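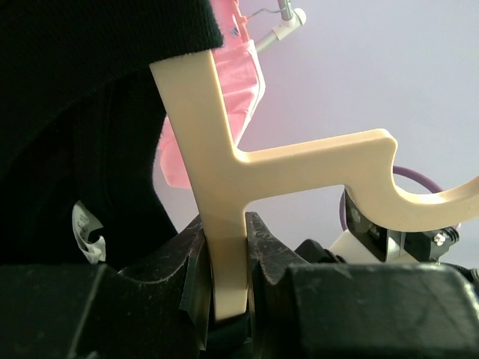
Figure 8.1 A cream-colored plastic part with a long stem and a side arm. A soft curve fills the corner where the two meet.

Chapter 8
Corners, Curves, and Where Things Break

Pick up the nearest plastic object you own and look for its inside corners. Try a coat hanger, a bucket handle, the clip on a pen cap. Run a fingertip into the place where one piece of the shape turns into another. Chances are good that your finger won't find a sharp crease. It will find a little slope, a bit of rounding, as if someone had pressed a thumb into wet clay and smoothed the joint over.

That bit of rounding is called a fillet (say FILL-it), and it is one of my favorite things in all of design. It costs almost nothing. It weighs almost nothing. Yet it can decide whether a hook holds a winter coat for years or snaps the first time somebody hangs a wet one on it. Once you have learned to see fillets, you will see them everywhere: in the root of a tree branch, in the windows of an airplane, in the place where a cup's handle joins its side!

In Chapter 7 we worked out how a beam bends under a load. We treated our beams as simple straight bars, and we pretended that the stress inside them changed smoothly from place to place. This chapter is about what happens when the shape is less polite.

What you will learn

By the end of this chapter you should be able to
explain why stress gathers at an inside corner
use a stress concentration factor to find the peak stress in a part
choose a fillet radius for a simple bracket or hook
tell a brittle break from a ductile one by looking at the broken surface

Words to know: fillet, radius, notch, stress concentration, nominal stress, peak stress, fatigue, brittle, ductile

The Tesadholm coat hooks

Let's start with a story, and with a pile of broken plastic.

Some years ago the new school at Tesadholm ordered 148 coat hooks for its hallway. They came from a small molding shop called Hallard, and they were handsome things, with crisp lines and perfectly square corners. The designer, Bjarke Hafstein, had tested the shape the way many of us would. He clamped one hook to a bench, hung a bag of sand from it, and added sand until he was satisfied that it could carry far more than any coat or backpack. Every hook in the first test batch passed.

They went up on the wall in time for the cold weather. By the end of November, 14 of them had broken.

What makes this such a good case for us is that every one of those hooks broke in the same spot. The arm had come away from the stem exactly at the inside corner, on the upper side, where the pull of the load tries to open the joint. The arms themselves were fine. So were the stems and the screws. Hafstein laid the broken pieces out on a table and, he wrote later in his shop notes, "felt that they were all pointing at the same mistake."

His fix was wonderfully small. He asked the shop to cut a curve into the mold at the corner, with a radius of three millimeters. The plastic stayed the same and the hook looked nearly the same. The replacements went up over the winter break, and the school was still using them when the hallway was repainted eight years later.

So what did three millimeters of curve do? To answer that, we need a better picture of how a load travels through a solid.

8.1 The flow of force

Imagine a wide, calm river. Draw lines on it to show the path of the water, and in the straight stretches your lines will run side by side, evenly spaced. Now put a rock in the river. The lines have to swing around it, and right beside the rock they crowd together. Water there moves faster.

Force in a solid part behaves in a very similar way. We can draw "flow lines" that show how the load gets from the place where it is applied to the place where the part is held. In a straight bar pulled from both ends, the lines are even. Where the bar suddenly gets wider, or narrower, or turns a corner, the lines must bend too, and they crowd up against the inside of the turn. Crowded lines mean high stress. (The river picture is only a comparison, of course. Nothing is really moving through the plastic. But engineers have leaned on it for a very long time, and it will rarely steer you wrong.)

A sharp inside corner is the worst kind of turn, with all the lines trying to squeeze past a single point. A fillet gives them a gentle bend to follow. They still crowd a little, but the crowd is spread along the whole curve.

Look back at Figure 8.1 and follow the path from the side arm into the stem with your eye. Then picture the same part with a hard, square corner at the junction. Which one would you trust with your coat?

Try it yourself

You will need a sheet of stiff paper, scissors, and a hole punch.

1. Cut two strips of the same length and width.
2. In the first strip, make one short, straight snip in from the long edge, halfway along.
3. In the second, use the punch to take a half-circle bite out of the edge at the same place. Make the bite as deep as your snip was.
4. Hold each strip by its ends and pull slowly.

Both strips have lost the same amount of width at their narrowest point, so the simple formula from Chapter 7 says they ought to be equally strong. Are they? Write down what you see before you read on, and repeat the test with several pairs. Paper varies a good deal, and one pair is not enough to trust.

8.2 Putting a number on it

We will call the stress we get from the simple formula the nominal stress. It is the value you would find if the corner had no effect at all. The real stress at the worst point is the peak stress. Divide the second by the first and you have the stress concentration factor, which is written K.

K = peak stress / nominal stress

For a smooth straight bar, K is 1. Suppose a bracket has a nominal stress of 13 megapascals at its corner, and a chart tells us that K for that corner is 2. The peak stress is then 26 megapascals. If the plastic can safely take 20, the bracket is in trouble, even though our first calculation made it look perfectly sound.

Notice that K has no units. It depends on the shape and on how the load is applied, and for now we can leave the material out of it. The charts in the next section will let you read K for three common shapes, beginning with the stepped bar.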